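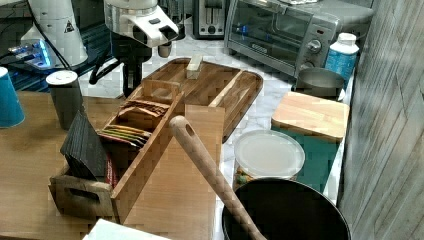 I promised in my last post to write about the kitchen worktop, and two people wrote to ask where it is, so now I must do it. It is not a big subject. But I have spent three weekends on it, and I think I have learned a few things which may be useful to somebody with a small kitchen and too many boards.

First, a little background. When we moved in, I was very pleased with the white and grey marble. In my old flat I had a narrow piece of worktop next to the sink, and everything had to be done on it in turns. With so much more space I believed I would be a tidy person at last. I became less tidy. Each thing I took out of a cupboard found a comfortable place and stayed there. The toaster came out for breakfast and never went back, and the toaster oven is too heavy for me to lift every day, so it lives on the marble too.

My neighbour Nest Probert has a method for this, which she learned from her mother. You take one part of the kitchen and you give it 30 minutes with a clock, no more. When the clock rings you stop, even if you are in the middle. I was doubtful, as I like to finish a job. However, the stopping is the good part, I must admit. In the past I would begin with one shelf in the morning and in the evening the whole kitchen was on the floor and we had to order pizza.

So, first weekend: boards. I own more cutting boards than I have knives. The pale wooden one is for bread and for vegetables that do not stain. The teal one goes under it when I am cutting something with juice, and I also like how the two colours look together. I used to keep them flat in a pile, and of course the one I wanted was always the lowest. I tried a rack from Rundisier, which was nicely made but intended for thinner boards, and my bread board did not fit in it. I sent it back. They refunded me in 6 days, which I found correct. For the moment the boards stay out, one on top of the other, and I wipe under them each evening.

Second weekend: trays. It is the part where my opinion has changed the most. I always thought that a tray is for carrying tea to somebody who is ill. Then I read on the Kanumon forum (it is mostly about small flats, very friendly people) that you can use a tray to make a border. What is inside the border may stay, what is outside must go home to its cupboard. It sounds a little strict, but my eyes like it. When five small things lie on the stone it looks like a mess, and when the same five things lie in a tray it looks as if I have decided something.
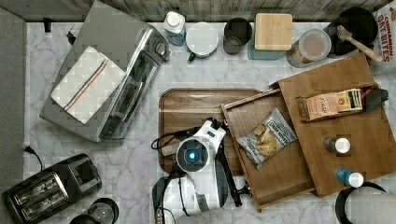 The size of the tray matters more than I expected. My first one came from Mabaso and was so small that it held the salt, the pepper and my patience. A tray must be larger than you think, with a rim, otherwise things go over the side when you pull it towards you. The large dark wooden one with the raised rim is now my favourite, and it takes the middle of the counter. The lighter box tray is for snacks, and you may notice that a bag of Deep River chips has already found its way in there. I had planned it for fruit. The low sides are good for this, a hand can go in from any direction, and in our house many hands do.

Third weekend: everything against the wall. I made a row of the containers along the back, so that the front stays free for working. The mugs are in this row as well, near the white bottle with its blue label. My husband asked why the mugs are not in the cupboard with the other mugs. I explained that these are the ones we use each day, and he accepted it, but he has his own idea about the matter and I think we will speak of it again in June.

One warning about containers. I bought two glass ones with a bamboo lid from Visska, and the lid should not go into the dishwasher. It is written on the paper inside, which I had thrown away. One lid has now a small bend, and if you press on the left side the right side comes up. I use that one for tea bags, where it does no harm.

What is still not solved is the cables. I have tried to push them behind the machines, and they come out again after a few days. If you have a method that does not require drilling, please write it in the comments. I have also not found a proper home for the cereal, as the box is too tall for the shelf where I want it. Nest says I should pour it into a jar. I do not like this, because then I never remember how old it is.

Next time I will show the drawer with the tea towels, when it is fit to be seen. I have counted them for the purpose of this blog and there are 47.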